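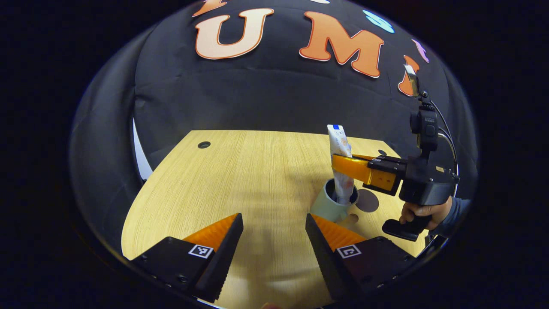
图1 淡绿色的矮杯和杯中的软管,放在浅木色桌面上

首页 课程 学生作业 小组页面 联系
搜索本站 请输入关键词 搜索

软管类用品在共用桌面上的直立收纳
生活用品设计基础课程项目报告
作者:Mihret Berhe
提交:2021年8月8日

一、为什么选这个题目

我住在 Torkura 学生公寓,我们一层的同学共用一间公共学习室。学习室的桌子上常常放着护手霜、胶水、颜料和药膏,这些东西大部分是软管装的。软管和瓶子不同,它没有稳定的底,用过以后形状又会改变,所以大家一般让它平躺在桌上。平躺的软管会滚到书的下面,或者被本子压住,盖子没有拧紧的时候,里面的东西会流出来。我的一本练习册就是这样弄脏的。

我来学习室的第一个学期就注意到这件事,但是那时候我没有想过它可以是一个题目。后来老师要求我们每个人选择一个很小的、自己每天都碰到的生活问题,我就选了它。我的问题是:如果只用一个普通的杯子,软管能不能站得好,拿得方便,放回去也方便?

我没有设计新的产品。开始的时候我画过一个带很多孔的架子,老师看了以后问我,谁来洗这个架子。我回去想了两天,决定不做架子,先研究杯子。

二、前人的做法和我的想法

在图书馆我没有找到专门讲软管收纳的书,只有一些讲厨房和浴室整理的书,里面有一两段提到。书里的做法主要是两种。一种是用夹子夹住软管的尾部,把它挂起来。另一种是把软管放进杯子,盖子朝上或者朝下。

挂起来的做法在浴室比较好,因为墙上有杆子。我们的学习室墙上不可以打孔,桌子上面也没有架子,所以我没有试。杯子的做法谁都会,可是书里没有说要用什么样的杯子。高的还是矮的,宽的还是窄的,盖子应该在哪一边,这些都没有写。我的项目就是想把这几点弄清楚一些。

三、材料

课程给每个人的预算是200元,我没有用完。杯子一共选了3只:

矮杯:淡绿色,矮而宽的圆筒形,见图1。
高杯:白色,口比较窄,是从 Irow 杂货店买的。
带把的杯:透明,口的大小在前两只中间,是公寓厨房里多出来的。

软管用的是同学们自己的。我在门口贴了一张纸,请大家把平时放在桌上的软管放到杯子里,不需要改变别的习惯。有护手霜,有白胶,有水彩颜料,有一支很长的药膏,还有 Tedine 牌的防晒霜。Tedine 那一支几乎是新的,很硬。别的大部分已经用了一半以上,管身有很多皱。

桌子是学习室里原来的桌子。桌面是浅橡木色的,木纹又细又直,桌面上有一个黑色的小圆孔,我猜它是给电线用的。桌面很平,所以如果杯子倒了,不能怪桌子。

四、方法

每只杯子用一周,一共三周。杯子每天放在同一个地方,离桌边大概一只手的长度。我准备了一个小本子放在旁边,每一次有人拿软管或者放回软管,就请他写一行:拿还是放,用一只手还是两只手,杯子有没有动,软管有没有倒。最后收到165条记录。

有一些记录不完整。比如有人只写了“好”,有人画了一个笑脸。我把这样的记录也留在本子里,但是分析的时候只看能读懂的部分。还有一位同学每次都写得很长,告诉我他今天用胶水粘了什么,我很感谢他,虽然这和题目没有关系。

除了记录以外,我自己也做了一个简单的试验。我把同一支软管放进每一只杯子,先盖子朝上,再盖子朝下,看它斜多少,然后用手指轻轻推管身的上部。我没有用仪器量角度,只用“几乎直”“有一点斜”“很斜”三个词来写。老师后来说这样太粗,我同意,但是那时候高杯已经还给别人用了,没有办法重新做。

五、观察到的情况

(一)矮杯

矮杯最受欢迎。软管放进去以后,下半部分在杯子里,上半部分露在外面,所以手可以直接抓住管身的中间,位置就在杯口上面一点。这个地方最好抓。抓盖子也可以,可是盖子小,如果它没有拧紧,往上一提就会掉下来。

图1的软管是白色的,上面有颜色很浅的印字,管身两边有皱,顶上是一个蓝白两色的小头。它在杯里有一点斜。这种斜在矮杯里很普通,杯口宽,软管一定要靠在某一边。我起先以为斜是缺点,后来看记录,大家并不介意,有两位同学还写,斜的时候手更容易伸过去。

矮杯的问题是长的软管。那支很长的药膏放进去以后,上面露得太多,有人用袖子碰到它,杯子就跟着移动。杯子里如果只有这一支,情况比较明显。如果还有别的软管在旁边挤着,它就比较稳。

(二)高杯

高杯让软管站得最直,看起来也最整齐。但是短的软管放进去就看不见了,特别是水彩颜料。同学要把杯子拿起来往里面看,或者把所有的东西倒在桌上找。本子里有一条记录写:“绿色在下面,我用了蓝色。”我觉得这句话把高杯的问题说得很清楚。

高杯的另一个问题是清洁。颜料流到杯底以后,手伸不进去,要用长的刷子洗,而我们没有长的刷子。我用筷子包着湿的布洗了它,洗得不太干净。

(三)带把的杯

带把的杯没有给我什么特别的结果。软管的位置和矮杯差不多,大家抓的地方也差不多。它的好处是要擦桌子的时候,可以连杯子一起拿走,放到窗台上,再拿回来。不好的地方是有人以为这是喝水的杯子。有一天早上我发现里面有茶,软管都放在旁边。从那以后我在杯子上写了字。

(四)盖子的方向

盖子朝下的时候,里面的东西会流到口那里,挤的时候很快就出来,这对快用完的软管有用。可是软管的尾部又薄又宽,朝上的时候不好认,很多白色的管子看起来一样。盖子朝上的时候可以用盖子的颜色认出来,比如蓝色和白色的那种,一看就知道。我们学习室的人大部分选择盖子朝上,没有人规定过。

用了一半以上的软管,尾部是扁的,朝下放进杯子以后会弯。弯了以后,管身就往旁边斜。如果先把尾部卷起来再放,管子会变短一点,底下也重一点,站得比较好。这个办法是住在我对面的同学教我的,她说她家里一直这样做。我试了几次,对护手霜很有效,对胶水不行,胶水的管子比较硬,卷了又打开。

六、拿和放的动作

我原来只想看“拿”,开始记录以后才发现“放”更加难。拿的时候人的眼睛看着软管,放的时候人常常已经在看书或者在说话了,手自己往杯子那边去。在这样的时候,杯口宽就很重要。高杯的口窄,软管的尾部又是宽的,要转一下方向才进得去,很多人就放弃了,把软管放在高杯的旁边。那一周,桌上躺着的软管和没有做项目以前一样多。

抓的位置也影响放。如果抓在管身中间,手离杯口很近,尾部先进去,然后松开就可以。如果抓的是盖子,尾部会摆动,要对准两次。我在自己的试验里觉得中间最好,再往下手就会碰到杯口,再往上管子容易弯。不过太用力抓中间也有问题,没有盖好的软管会被挤出来一点。写到这里我想应该加一条:放回去以前先拧盖子。

用一只手拿的时候,杯子轻,有时会和软管一起抬起来,特别是管身粘在杯子里面的时候。我在矮杯底下放过一张薄的防滑垫,杯子移动少了,可是擦桌子的人把垫子当作垃圾丢了。第二张垫子是 Dhanial 给我的,我用胶带把它固定在杯底,它到现在还在。

七、讨论

我的结果只适合我们的学习室。如果桌上都是长的软管,高杯可能比较合适。如果是浴室,杯底会有水,我没有研究这一点。

杯子放在哪里也值得再想一想。在我们的桌上,靠右边放的时候,用右手的同学觉得顺手,用左手的同学要把手伸过整张桌子。我把位置固定了三周,所以不知道放在中间会不会更好。放在中间也许会挡住书。

还有一点和杯子没有关系。记录的小本子放在那里,大家就更注意把东西放回去,因为他们知道有人要看。第三周以后我把本子拿走了,杯子留下来。过了几天我去看,软管大部分还在杯子里,可是也有铅笔、一把勺子和别人的钥匙。用的人很多的时候,一个宽口的杯子会慢慢变成放什么都可以的杯子。我不确定这算不算失败,我的同学说很方便。

八、给同一层同学的建议

这一部分我也打印出来贴在学习室的门后面,文字稍微短一点。

请用口宽的矮杯放软管,杯底固定一张防滑垫。
软管盖子朝上放,放回去以前拧紧。
用了一半以上的软管,把尾部卷起来再放。
很长的软管不要单独放一只杯子。
擦桌子的时候,请把杯子也洗一下,里面干了再放回去。

九、还没有做完的部分

我想再找一只更重的矮杯,和现在这只比较,看看防滑垫是不是真的需要。角度应该用量角器量,我已经向数学课的同学借到了一个。水彩颜料也许应该自己有一只更小的杯子,因为它们在矮杯里也常常躺到底下去。老师建议我问一下每一位同学喜欢什么颜色的杯子,我觉得颜色不太重要,但是我会问。

感谢老师读了两次草稿,并且改了我很多量词的错误。感谢同一层的同学借给我软管。原始记录本在我的房间里,需要看的人可以来敲门。

上一篇 下一篇 返回学生作业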